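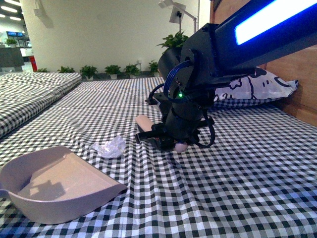 **Rundport House · Rooms and Linen Team**

*Bedroom, April. Pink dustpan on a gingham sheet, nothing in it yet, and a crumpled piece of clear plastic wrap beside it. Cartoon pillow against the headboard.*

## Bedrooms: the tidying page

Delia Paredes asked for a gallery page on the new bedroom routine, and she asked me to keep it upbeat. I'll try. I have been on this team through 4 versions of the routine, and each one was going to be the last.

The current version comes from a Carrasco training booklet. It says a twin bedroom can be tidied in 20 minutes if you work "from the pillow outward." I have read that chapter twice and I still don't know what it means. The pillow is the one thing in a bedroom that is usually fine where it is.

**On the dustpan.** The booklet wants wrappers and small trash collected with a dustpan wherever they turn up, beds included. Aldana Villalba is in favor. I am not. A dustpan lives on floors, and a sheet is where somebody puts their face. Aldana says a clean dustpan is a clean dustpan, and she keeps one for beds only. Fine, but I'd like to see that one labeled before I believe it stays off the hallway tile. For a single piece of plastic wrap I would use my hand.

**On gingham.** Black-and-white check was picked because it was supposed to hide creases. I don't think it does. The lines go wavy wherever the cloth isn't flat, and you can spot it from the door. It does hide lint, I'll give it that. Clear plastic is another matter — the checks show right through, so run your palm over the whole sheet before you fold anything back. The same goes for the second bed. Covers that have been folded over themselves are where the small stuff ends up.

**On pillows.** We were told the printed ones would "brighten the room." I was against them and I've come around about halfway. The one with the navy line drawings has a face with dots for eyes, and it looks decent up against light wood. Whether the print will survive our laundry is a question I have asked twice without an answer.

**On soft things left on beds.** The booklet says to line them up by size at the foot. Who is that for? Put them by the pillow and move on. If something is pink and squashy and you can't tell which end is up, either end will do.

The routine gets looked at again after 8 rooms. My times so far have all come in over the booklet's, and I wasn't dawdling. Delia thinks it will even out. More pictures will go up on this page as rooms get done, and captions can be sent to Aldana, who will probably take out my remarks about the dustpan.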